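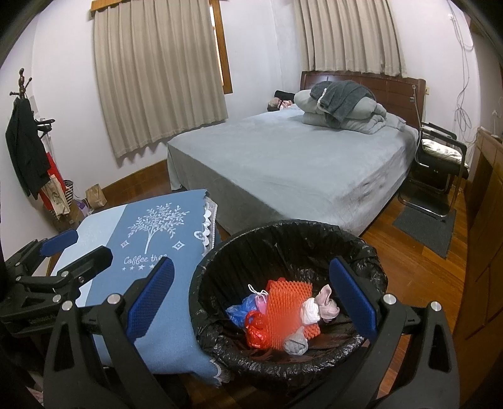 Fixing a gripper that won't let go of mesh over the bin

Quick write-up, this one has bitten us twice in January and I keep getting asked. Applies to the two-finger hand-held grippers with the soft pads. Other types, some of it still works.

The fault: you squeeze, pick up the netting, go over the bin, open the jaws. Netting stays put. You shake it. Still there. Then somebody reaches in with their free hand while the other gripper is still moving, and that's how Anika got her knuckle pinched. Not badly, but enough to stop for the day.

Why it happens: mesh bunches up and a strand works round the edge of the pad or into the linkage near a pivot. Foam fruit netting is the worst, it squashes flat under the pad then springs back into any gap going. Tissue and carrier bags hardly ever do it.

Before you touch anything

Both grippers down. Both, not just the stuck one. If you work in a pair, say "hands off" out loud and wait for the other person to say it back. Ten seconds. Imogen wanted a bell, we didn't get a bell.

Clearing it

1. Let go of the trigger fully and check it has gone all the way back. Half open looks a lot like open.
2. Look at the pads from the side. Find the strand that's caught.
3. Ease it out with blunt tweezers, back the way it went in. Don't pull the whole lump, you'll drag it deeper and maybe lift the pad.
4. Cut it if it won't come. Small snips, blades pointing away from the pad.
5. Open and close 24 times with nothing in the jaws. Should feel the same every time. Any gritty patch, go back to step 2. 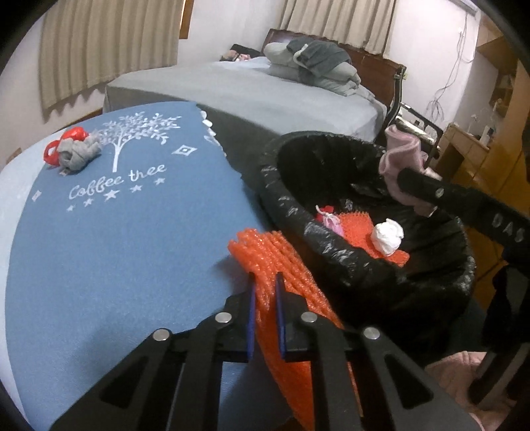

Stopping it next time

Grab lower down and take less. A thick bunch is far more likely to creep round the pads than a single fold. Close slowly, stop when it's held. Most of us squeeze far too hard - I do it as well.

Go in over the middle of the bin and keep the tips above the rim. If the liner gets caught along with the netting you have two problems and probaly a torn bag.

One gripper over the bin at a time. The second one waits till the first is clear. Paloma went through our log of nearly 300 drops and the pinches and knocks were all when two went in together.

When to give up

Pad peeling at a corner, pivot pin sitting proud, jaws not meeting at the tips: tag it and put it on the shelf. Don't glue the pad yourself, the glue creeps into the joint and then its scrap. Rosalind has spares, 4 left at last look.

Write down what was in the jaws when it stuck and which side the strand was on.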